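**Sugar bloom on pulled candy after two weeks**

**nilden_kettle**
Batch of pulled peppermint sticks, 3,695 g finished weight, 67% sucrose and the rest 42 DE glucose syrup plus water. Cooked to 300 °F, pulled by hand for 8 minutes, cut and wrapped warm. By day 14 the outside had grained to a depth of 2 mm. The center was still glassy. An older recipe I have from October uses cream of tartar and no syrup, and those sticks went soft and chalky all the way through, as they were meant to. I want the hard version to stay hard.

**Urs Eder**
Wrapped warm is your problem. Surface picks up moisture inside the wrapper, Tg drops, sucrose crystallizes from the outside in. Cool to room temperature first, below 40% RH if you can get it.

**nilden_kettle**
Room was at 38% when I wrapped. I have the log.
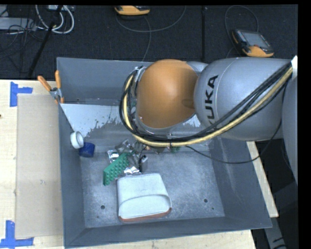

**Gudrun Hamann**
Then I would look at the pull before the wrapper. Pulling works air in and gives you nucleation sites all through the mass. Old stick candy was pulled precisely so that it would grain.

**Urs Eder**
If that were the cause it would grain in the center too. He says the center is glassy.

**Gudrun Hamann**
The center has the nuclei but no water to give the sugar any mobility. The surface has both. Your explanation covers half of it.

**T. Effiong**
What is 67% a percentage of? If it includes the water, the syrup share is lower than it looks. Post the weights as they went into the kettle.

**nilden_kettle**
Total charge, water included. I'll have to dig out the sheet for the syrup weight. Wrapper is plain waxed paper, twisted ends.

**Urs Eder**
Waxed paper with twisted ends is not a moisture barrier. Put half the next batch in a sealed jar and leave the other half as is. Same pull time for both.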